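4.2 Does sorting at the bench save time?

The claim that parts should be sorted into coloured bins before assembly is repeated so often in the trade literature that it has more or less stopped being tested. Karabulut's survey is the source most often given, and it is a thin one. It asked supervisors whether they believed sorting had helped. It did not time anyone. Belief of this kind is worth recording, but we do not think it can carry the weight that later authors have put on it.

We therefore went back to the two workshops for which timed records exist, Fusus and Trondent. Both repair small household appliances, both keep returned parts for reuse, and both moved from mixed crates to open bins in March of the same year. Fusus reported that the time needed to find a part fell by 23 per cent. Trondent reported no change that could be told apart from ordinary variation between shifts.

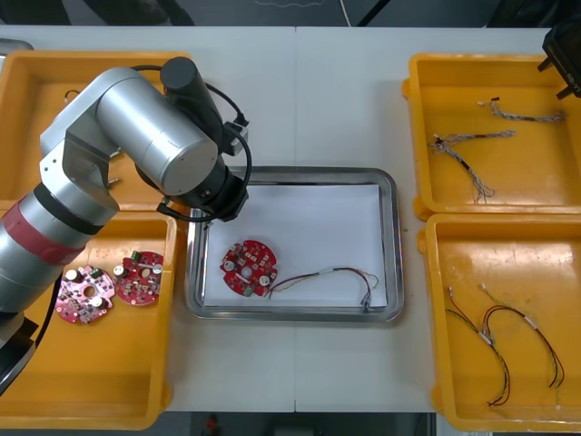
Figure 3. Open bins placed on both sides of a central tray.

The difference between the two workshops is usually put down to staff training. We doubt this. The Fusus figure leaves out the time spent filling the bins, which was done by a separate team at the start of each shift and booked to stores. When we added those hours back, using the rota sheets, most of the saving went away. What was left rested on 41 jobs, too few to say much about, and it leaned heavily on one type of repair in which the same part is needed several times over.

A second problem is the way errors were counted. At Trondent a wrongly placed part was logged only if it reached the finished appliance. A part picked up, looked at and put back did not count, although this is exactly the sort of small delay that sorting is meant to remove. The workshop's own notes mention it often, in passing, and it appears nowhere in the totals.

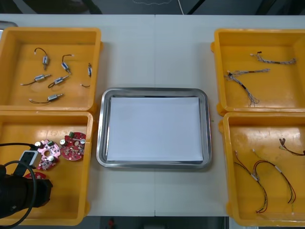
Supporters of the method point to the Cârstea trial, where 83 per cent of bench workers said they preferred sorted bins to crates. We have no reason to question the answer, but preference and speed are separate matters, and the trial measured only the first. It is also fair to ask what the workers were comparing. The old crates were deep and stood on the floor, while the new bins were shallow and stood at hand height. A person might well prefer the second arrangement even if every part in it were mixed up.

Our own view is that the benefit, where there is one, probably comes from bringing parts within reach, and that sorting adds little on top. The records we have cannot settle this. A fair test would keep the bins and their positions the same and change only whether the contents were sorted, and it would charge the filling time to the bench. Aron planned such a test but gave it up before any results were published. Section 5 sets out how it might be done with the job cards that both workshops already use.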